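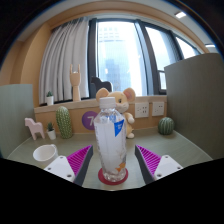 Do you need to drop the transfer case to fit longer rear springs on a two-door?

It depends on the lift height. At 2 inches I left mine where it was and had no driveline vibration. Taller than that, most people I ride with went to a different rear driveshaft.

Springs are the Brindura heavy rate. I carry a full-size spare, a fridge and a drawer box in the back, and the stock coils were sagging before I even loaded up.

Rear went in first. Sway bar links off, shocks off at the bottom, track bar loose at the axle end. The axle dropped far enough to pull the old coils by hand. No spring compressor.

Watch the brake lines when the axle hangs. I unclipped the bracket on each side and tied the hoses up with wire.

The front took longer. The lower shock bolt on the passenger side was rusted to the sleeve. Soaked it overnight, hit it again in the morning, and it still needed heat.

If you live where they salt the roads, order new shock bolts with the springs. I had to wait on mine from the Radley parts counter and the Jeep sat on stands until they came in.

Shocks are Bora, the ones listed for 2 inches. I asked about the longer version and was told they would bottom out at this height with the factory bump stops. Went with the short ones.

Don't tighten the control arm bolts with the axle hanging. Snug them, put the tires on the ground, bounce it a few times, then torque. Otherwise the bushings sit twisted and wear out early.

The front axle ended up a little toward the driver's side. An adjustable track bar fixed that. I set it with a tape measure off the frame rail, both sides, and checked it again after a drive.

The steering wheel was off center too. That's the drag link sleeve. Loosen both clamps, turn the sleeve, tighten, drive, repeat. Took me three tries.

Took it to Beaulieu in September to try it out. 263 miles each way, mostly highway, then two days of ledges and loose rock. No rubbing at full lock on the stock wheels.

Mileage dropped a bit on the highway. I didn't keep good numbers so I won't guess.

I rechecked every bolt after 297 miles. Two had moved, both on the rear track bar bracket. Thread locker on those now.

Next job is a rear bumper with a tire carrier. The tailgate hinges are starting to complain about the spare.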